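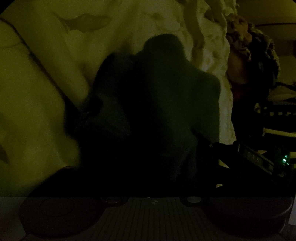
Brekon Sleep Diaries -- README

Last edited 2023-05-24

What this is

A table of self-reported bedtimes, wake times and naps from 164 adults in Brekon and Hamow, each of whom kept a paper diary for up to 50 nights. I typed most of it up myself. Please read the rest of this file before you put any of it in a chart.

What it isn't

It's not a record of how long people slept. It's a record of what people wrote down at breakfast, and sometimes at dinner, and in a few cases plainly all at once in the same pen. I'd trust the bedtimes to within half an hour. I wouldn't trust "time to fall asleep" at all. How would you know? 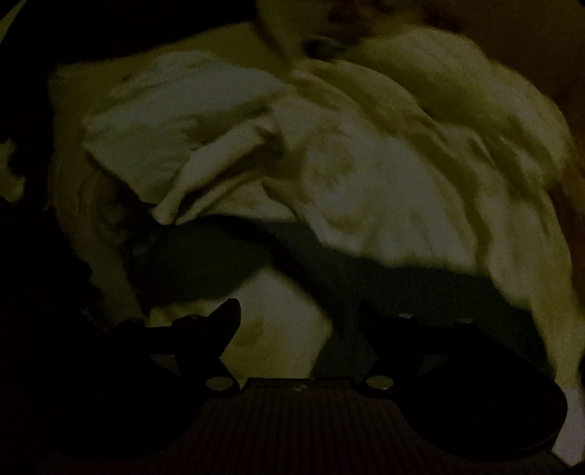

Rosine Leblanc objects that people are better at this than I give them credit for, and that a person who lies awake every night has a fair idea of how long it went on. Maybe. The column is still in the file, and she's welcome to it. My complaint is that the answers pile up on 15, 30 and 60 minutes, and I don't believe sleep works on the quarter hour.

Columns

person: a code, no names
night: counted from the first entry, so night 1 is a different date for different people
bed, up: clock times, 24-hour
latency: minutes to fall asleep, as claimed
wakes: number of times awake, as claimed
rating: 1 to 5, where 5 is best
note: free text, spelling left alone

Blanks mean blank. They don't mean zero. The first release got this wrong in the wakes column and made Hamow look like the best-rested town in the country.

About the ratings

Most people settled on a 3 or a 4 in the first week and stayed there. You can read that as steady sleep or as boredom with the form -- I lean toward boredom. 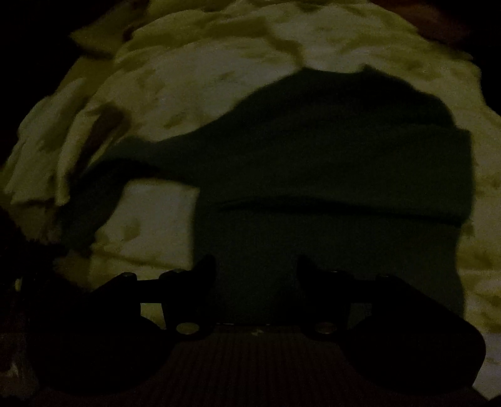

Could you drop everyone whose rating never changes? Yến Ung asked me this in April, and I said no, then spent an evening trying it. The link between early bedtimes and good ratings gets weaker when you do. I've left those people in and flagged them in a column called flat, so you can try it yourself.

Known problems

The clocks went forward partway through. Some people adjusted their entries, some didn't, and two wrote both times.

Shift workers were told to count their main sleep as "night." Not all of them did.

The Darik pages got coffee on them, and about a dozen wake times there are my best guess. They have a g in the source column.
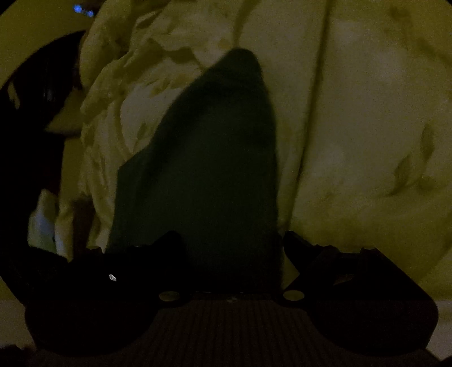

The people who signed up were people who wanted to talk about their sleep. They aren't a sample of anything larger, and no weighting will make them one.

Files

diaries.csv, notes.csv, and changes.txt, which lists every correction. The cleanup script is called Tôn and is included. It runs, but check its midnight handling before you rely on it.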